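Section 5: Setting Up the Table for a Sorting Session

Welcome to the fun part! If you've worked through Section 4, both arms are bolted down, the cables are tied along the links, and the control software starts without complaining. Now you get to put things on the table and make the arms do something with them. This section takes you from a cold start to your first recorded sorting run. Plan on a full club meeting the first time through. After that most teams have it down to a few minutes.

These steps are written for the Flarnis two-arm table used by all teams in the Broltemen Student Robotics Club. If you're on the older single-arm bench, skip to Section 7.

5.1 Before You Power Up

1. Check that the table sits flat on the floor. Push down on each corner of the aluminum frame in turn. If it rocks, adjust the feet and check again. A table that rocks even slightly will shake the arms at the end of every move, and you'll spend an hour blaming your code.

2. Line the table up with the floor tape. The frame should be square to the lines. You don't have to be perfect, but the overhead camera was aimed with the table in this spot.

3. Run your hand along each arm cable from the base to the gripper. Every cable should have enough slack for the arm to reach across the middle of the table, and no loop should be big enough to catch on a bottle cap or a plant leaf. (Yes, this has happened. The plant lived.)

4. Make sure the computer behind the table has open space around its vents. Backpacks go on the hooks by the door.

5. Find the stop button and put it where the driver can reach it without leaning over the table.

CAUTION: One person is the driver and one person is the spotter, every time. The spotter holds the stop button and does nothing else. No phones, no notes, no fixing the playlist.

5.2 Powering Up and Homing

1. Clear the tabletop completely. Both arms swing wide during homing and will happily sweep a can onto the floor.

2. Turn on the power supply first, then the computer. Wait for the Teltance launcher to show both arms in green.

3. Say "homing" out loud so everyone near the table hears it. Wait for an "okay" from the spotter.

4. Press Home Left. When the left arm stops, press Home Right. Never home both at once.

5. Open and close each gripper three times with the test slider. The jaws should move smoothly and meet evenly. If one side lags, stop and go to 5.6.

NOTE: If the launcher shows an arm in yellow, it has power but hasn't reported its position. Turning the supply off, waiting 33 seconds, and turning it back on clears this nearly every time. Shorter waits don't seem to help.

5.3 Choosing Your Objects

Here's where teams get creative, and we love seeing what you come up with! The whole point of the sorting challenge is that real tables are messy. A gripper that can pick up one wooden block from one taped X is a nice first step, but a gripper that can deal with a soft pouch, a slippery can, and a piece of fruit lying at an odd angle is something you'll want to show your family.

Pick a mix from the object bins:

Round things that roll: apples, oranges, lemons. Good for testing how gently the jaws close.

Cans: great for practice, because they're stiff and don't change shape. Seen from above they all look alike, though, and your vision code will have opinions about that.

Bottles: try them both standing and lying down. A bottle on its side needs a completely different approach angle.

Odd shapes: peppers, grapes, mangoes. A bunch of grapes is the hardest thing in the bin. Save it for when you're feeling brave.

Soft packages: pouches bend when you grab them, so the place you aimed for may not be where the jaws end up.

Trays: clear plastic ones are the standard drop-off spot. They're also hard for the camera to see, so teach their position by hand the first time (see 5.5).

Start with 5 objects. Once your arms can clear those without help, go up to 9, and then add whatever you like.

CAUTION: Nothing made of glass goes on the table. Bottles must be capped tightly. If you want to use a full bottle, ask a mentor first, and keep it away from the edge where the electronics sit.

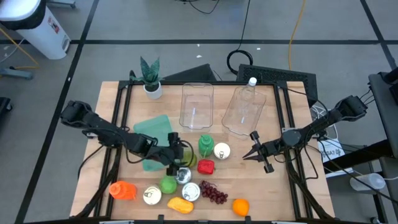 Spacing matters more than most new teams expect. The fingers need room on both sides of an object before they can close on it, so two cans touching each other are really one hard problem pretending to be two easy ones. For your first runs, leave a gap about as wide as your palm between neighbors. Later on you can crowd things together on purpose and see what breaks.

5.4 Laying Out the Table

1. Put the trays down first, toward the back of the table. Leave the front and center open for objects.

2. Place the objects one at a time. Scatter them! If you line everything up in neat rows, your program will quietly learn to depend on neat rows.

3. Keep at least one hand's width between the objects and the frame. The arms lose some of their wrist motion close to the edge, and the software will refuse moves that look perfectly reasonable to you.

4. Decide which arm is responsible for which side. The usual split is straight down the middle. Things near the center line can belong to either arm, but write down which one, or both will go for the same can.

5. Save a layout snapshot in the launcher with the Layout button. Give it a name you'll recognize next week. "test2_final_NEW" is already taken, several times.

NOTE: You may include one or two items that are never supposed to be picked up. We call these bystanders. A small potted plant makes a great one: it's tall, it has leaves that stick out, and you'll know right away if an arm got too close. Bystanders are worth bonus points in the spring challenge, and they make your path planning so much better.

5.5 Teaching the Drop-Off Spots

1. Switch the left arm to Guide mode. The joints go soft but still hold their own weight. Support the forearm with one hand anyway.

2. Move the open gripper over the first tray, high enough that a bottle held in the jaws would clear the rim. Press Save Spot.

3. Lower the gripper to the height where you want it to let go. Press Save Spot again. You now have an approach point and a release point.

4. Repeat for the second tray, then do the whole thing over with the right arm.

5. Switch both arms back to Hold mode and step away from the table.

6. Run Dry Pass. Each arm visits its saved spots at low speed without picking anything up. Watch the cables as much as the grippers.

CAUTION: Only one arm may be in Guide mode at a time. The launcher doesn't enforce this, so your team has to.

If a tray gets bumped after you've taught it, you have to teach it again. A tray that's turned a little off square is fine, as long as it was that way when you saved the spot. Some teams mark the corners with small bits of tape.

5.6 Your First Run

1. Set the speed slider to its lowest mark.

2. The driver says "running," the spotter says "okay," and the driver presses Start.

3. Let the arms try everything on their lists. Don't reach in to help, no matter how tempting it is when a can is one nudge away from a good grab. If something rolls toward the edge, the spotter presses stop, and only then does a person pick it up.

4. When both arms return home, press End Run. The log saves by itself.

5. Write one or two lines in the team notebook about what went well and what didn't.

The arms will miss. They'll close on air, knock over the bottle, and chase an orange halfway across the table, and it's still one of the best moments of the year! Last season's teams logged 268 runs between them, and plenty of those ended with nothing in the trays.

Common problems:

Gripper closes before it reaches the object. The height setting is off. Re-measure from the tabletop, with the jaws open.

Gripper pushes the object away. One finger is landing on it. Widen the opening, or turn the wrist a quarter turn and come in from the other side.

Cans get mixed up. Add the side camera view, or give each can its own starting zone until the vision code improves.

Jaws move unevenly. Power down, then check for bits of fruit in the slides — grapes are the usual suspect. Wipe with a damp cloth and let it dry before you power up again.

One arm waits forever. It's probably waiting for the other arm to leave the center. Check your center line list from 5.4.

5.7 Shutting Down

1. Send both arms home and wait until they stop.

2. Shut down the computer, then turn off the power supply.

3. Put real fruit in the fridge and everything else back in the bins. Wipe the tabletop.

4. Copy your log to the Koutsoukos drive under your team's folder.

Once you have three clean runs at low speed, go on to Section 6, where the two arms start handing things to each other.

Section last revised December 12, 2024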